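Home | Meetings | Minutes | Workshops | Contact

Midlow Textile Workshop: equipment meeting, 2/18/26

Present: Rochelle Blackwood (chair), Rizwan Arain, Inès Rey, Esperanza Kowalczyk (minutes). Apologies: Natália Rebelo.

1. Last minutes
Agreed. The spelling of Patdale to be corrected on page two.

2. Cloth handling kit from Jesia
Rizwan has been through the whole offer and is very taken with it! The kit is a two-finger gripper with a wrist camera and the teaching software, at £2,890, plus £397 a year for support after the first year. What he likes most is that it picks up flat cloth by pinching a bit of it between the fingertips, so no suction pump and no special tray.

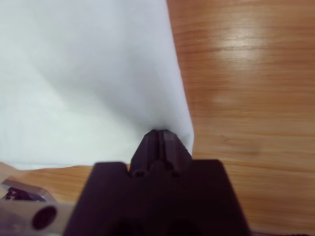 Inès asked how it would cope with our thinner cottons. Rizwan said the closing force can be set in small steps and he would love to start with the lining fabric, our worst for creasing. Rochelle asked about spare fingertips. They are £56 a pair and Jesia keeps them in stock.

Esperanza wondered who would do the teaching. The software course takes a day and two of us can go on one booking (Inès put her hand up at once).

3. Comparison with Baptiste
The Baptiste quote is £711 cheaper but leaves out the camera, and we would have to write our own routines. Inès thought that a lot of evenings.
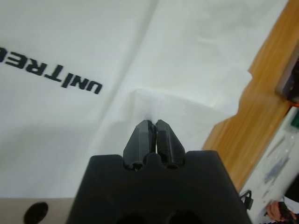

General feeling strongly for Jesia. Rochelle would still like a month's loan before we pay, and wants folding tried as well as lifting, as folding is where our time goes. Natália had sent a note in favour, with a question about insurance.

Actions
Rizwan: ask Jesia for loan terms and a delivery date.
Inès: cut test squares, cotton and lining.
Rochelle: ring the insurers.

4. Any other business
Patdale open day moved to August. Kettle replaced.

Meeting closed 8.40 pm.

3 comments | 5 shares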